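Hirkell details running changes to Cendimon wagon ahead of January build

Filed under: Wagons, Hirkell, Technical

Hirkell has released the engineering summary for its revised Cendimon wagon, and most of the changes are underneath. The sheet metal carries over apart from a new front bumper with a wider lower intake. The engine, the transmission cooling circuit, the rear suspension and the brakes have all been reworked, and the first cars leave the Pollock assembly plant in January.

The turbocharged inline-four keeps its displacement but gets a new cylinder head with the exhaust manifold cast into it. Coolant now reaches the manifold passages before it reaches the cabin heater core, which shortens warm-up and lets the engine computer lean out the mixture sooner after a cold start. The turbocharger is a twin-scroll unit from Junimar and replaces the single-scroll part used until now. Peak torque is unchanged, but Hirkell says it arrives at 2,000 rpm and holds on a flatter curve through the middle of the range.

The old car had a known weakness when towing on long grades. Transmission fluid temperature would climb, the control unit would lock out top gear, and the driver would be left at high revs until the road leveled off. The revised car has a separate fluid cooler mounted behind the lower intake, with its own thermostat. The previous cooler shared a tank with the radiator and is deleted.
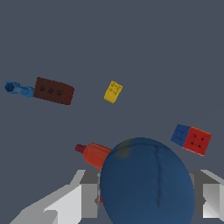 Abelardo Espinoza is not convinced the cooler alone settles it. He told us the lockout on his own wagon came on at fluid temperatures that should have been harmless, and he suspects the sensor location in the pan. If the sensor stays where it was, he said, the new hardware will give the control unit cooler fluid to misread. Hirkell's summary does not mention the sensor. We have asked, and will update this item if we get an answer.

At the rear, the twist-beam axle is gone from all-wheel-drive versions and a multilink layout takes its place. Front-drive cars keep the beam with stiffer bushings. The multilink subframe is mounted to the body at four points through rubber isolators, and the springs have been moved inboard of the dampers. That arrangement widens the load floor between the wheel housings by 40 millimeters. It also raises the floor slightly, and the underfloor tray is shallower as a result.

Braking hardware grows at the front only. The rotors are thicker and the calipers use a larger single piston. An electric booster replaces the vacuum unit, so the engine no longer needs a mechanical vacuum pump. The parking brake is now handled by motors on the rear calipers.

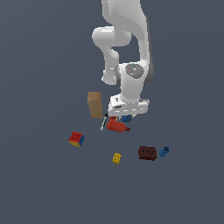 Pollock has been retooled for the multilink car, and the work explains most of the gap between this announcement and the start of production. Both axle types have to run down the same line in mixed order. The subframes arrive with links and knuckles attached and are raised into the body on a powered fixture, while the beam axles use the older lift with an adapter plate. Wheel alignment has moved to a new station at the end of the chassis section. Overhead clearance was the main constraint in laying out the new station. Hirkell would not say how many positions on the line were changed.

Elspeth Sutherland of Hirkell's chassis group said the two rear suspensions were tuned separately, with different damper valving and different anti-roll bars. The front-drive car was signed off first. She said the all-wheel-drive version needed a second round of spring changes after early prototypes sat too low with a full load.

Trim changes are minor. The base car gains a heated windshield wiper area and a second charging port in the console. The middle trim loses its optional sport seats. The top trim adds the towing package as standard, which includes the hitch receiver, the wiring harness and a reprogrammed stability control unit.

The all-wheel-drive system now costs $1,243 more than front drive on any trim. Final base prices have not been set. Cars ordered with the outgoing specification will be built as ordered, and Hirkell says the new transmission cooler cannot be retrofitted to them because the bumper beam and lower radiator mounts are different.

The powertrain warranty is unchanged. Fuel economy ratings are pending, and dealers get the full order guide on Friday.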